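Ticket: Cable-to-box task, right arm - demos rejected at upload
Project: Skotton
Site: Gastville
Opened by: Lộc Huỳnh
Assigned: Baltasar Carrasco
Priority: medium (was high, see log)
Status: open, workaround in place
Opened: 16th May

Summary

Uploader is bouncing episodes from the cable packing task. Error says "gripper state out of range", sometimes "grasp label missing". Other tasks on the same station go through fine. Need this sorted before we train the next policy or we'll be short on cable data again like in February.

Setup

Two-arm station, wrist cam on each arm. Green cloth on the table. Operator teleops, picks a bundled cable off the cloth with the right arm, moves over the open carton, lets go, backs off. Episode ends on pedal. Left arm parks at the far end and is not meant to move in this task at all.

Recorder is the stock Bodin one. Labels come from the Esow script that runs after each episode and marks approach, close, lift, release. No manual labeling unless the script flags it.

What I expected

Episode closes, script finds one close event and one release event, upload goes green.

What happens

Script finds zero close events, or finds one and puts it in the wrong place (before the fingers are anywhere near the cable). Uploader sees no grasp label and refuses the whole episode. Not every time. Seems worse on the thin cables than on the thick bundles.

Things tried, in order

1. Restarted the recorder. No change.

2. Restarted the label script with a clean cache. No change. One episode that had been refused went through on the second try, but I think I had fixed its name by hand so don't read anything into it.

3. Checked the start pose. Thought maybe operators were starting with the fingers too close in and the script was treating that as already closed. Start pose looks ok to me, fingers open, cable lying between them, plug end away from the gripper. The tie is in the lower half of the bundle, so there's a decent waist to grab.
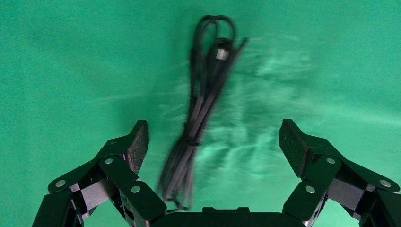
4. Swapped operators. Same result with me driving as with the other shift. So not a driving habit.

5. Read the raw gripper position trace for a refused episode. The trace does dip on close, but only a little. On a tied bundle the fingers stop early, the strands give some, the value settles well above what the script wants. It's looking for a big drop like you'd get on a screwdriver handle or something. On the thin cord it goes the other way - fingers nearly shut, value falls under the low limit, and that's your "out of range".

6. Lowered the close threshold in the label script, local copy only. Thick bundles now label right. Thin ones still bounce.

7. Tried to widen the low limit in the uploader. Can't, it's locked for the site account. Baltasar??

Log

Lộc - Opened at high. Uploads blocked, 16 episodes sitting in the local queue. Not deleting anything untill someone tells me what is recoverable.

Baltasar - Got it. Don't delete. Raw video and joint data are fine in all of them, I pulled a couple and played them back. It's only the labels. We can relabel offline and push again. Dropping to medium.

Baltasar - Question on step 3. Is the cable always placed the same way round? I see the plug near the top in the ones I opened.

Lộc - No, supposed to vary. Sheet says turn it between episodes. But people get into a rhythm and set it down the same way. I'll remind them.

Baltasar - Please do. Separate problem from this ticket but the last policy basically learned one angle. Put it down crooked, upside down, half unfolded, whatever. Also move it around the cloth, not just dead center between the fingers.

Lộc - Ok. And leave the wrinkles in the cloth? Someone on the other shift was smoothing it flat every time.

Baltasar - Leave them. Don't make it messy on purpose, just stop ironing it.

Lộc - Next thing. Release event. Some episodes get two releases. I think when the gripper is over the box and the operator opens, closes a bit, then opens again to shake a strand off the pad. Script counts both.

Baltasar - Can you show me where the arm is at that point? Want to see how low they go in.

Lộc - Right arm over the carton, two cables already in. 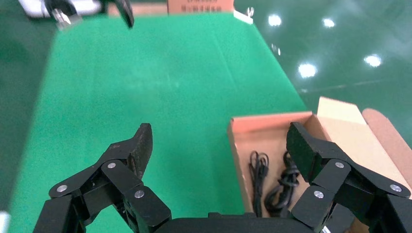 Right wrist view, fingers open above the box. Left arm at the far end.

Baltasar - Thanks. OK so a couple of things. The box is well over to the right, so the operator has one finger above it and the other still out over the green. Fine for a drop, but if they let go from there the cable can catch on the near rim. I'd bet that's where your shake comes from. Bring the wrist further over before opening.

Lộc - They don't like going further over, the flap is right there. Standing up at the back.

Baltasar - Then fold the flap down, or turn the box. Check the collection sheet first, I think flaps are meant to stay open but it doesn't say which way.

Lộc - Sheet says "flaps open, natural". So no help.

Baltasar - I'll ask for it to be changed. For now any flap position is ok as long as the operator isn't fighting it. Mix is good.

Lộc - And cables left in the box between episodes? We've been emptying it after each 3 drops. Other shift empties after each one.

Baltasar - Either is fine, both is better. I want some with an empty box and some with stuff in it already. What I don't want is the box full and the cable sitting up on the rim, those count as fail.

Lộc - Do we keep fails?

Baltasar - Keep, mark as fail on the pedal (double press). Don't redo the drop inside the same episode. If you miss, end it, reset, start again.

Lộc - Ah. That explains some of the double releases too then. People were picking back up and trying again.

Baltasar - Yep. Script isn't built for that. It wants one pick and one drop.

Lộc - Updated the note taped by the station. Ran a short batch with the threshold change plus one pick one drop. Thick bundles all through. Thin cord, 2 refused, both out of range.

Baltasar - Pushed a new limit for the site account, should be live once you log out and back in. Low limit is now the hard stop of the gripper, so it can't go under.

Lộc - Logged out, back in. Still refused. Same error.

Baltasar - Which account?

Lộc - Oh. The old one. Hang on.

Lộc - Right account now. Thin cord goes through. Almost 3 minutes per upload though, was way quicker before?

Baltasar - It's rechecking the local queue at the same time. Let it finish and look again.

Lộc - Finished, speed back to normal. Queue is down to the double release ones.

Workaround for now (other shift please read)

- Use the site account, NOT the old operator login.
- Use the label script in the folder called cable_local. Don't run the default one, it will miss the close on bundles.
- One pick, one drop, pedal. Miss = double press and reset.
- Wrist all the way over the opening before you let go.
- Turn the cable between episodes. New spot on the cloth too.
- Don't flatten the cloth.
- If it bounces, write the episode name in the sheet and carry on. Don't rename files by hand (I did, it made a mess).

Still open

Threshold change needs to go into the main script, right now it only lives on this station. Baltasar to merge after checking that it doesn't break the other Skotton tasks.

Double release episodes in the queue. Relabel by hand or cut at first release? Waiting on Baltasar. I'd say cut, but then the failed drops end up looking like good ones unless someone watches them through.

Wording on flaps in the collection sheet.

Left arm - Baltasar wants its joint data checked for drift while parked. I haven't looked. If it creeps even a bit the script may log it as motion. Will do it next shift and post the trace in this ticket.

Leaving open till the merge is in. - Lộc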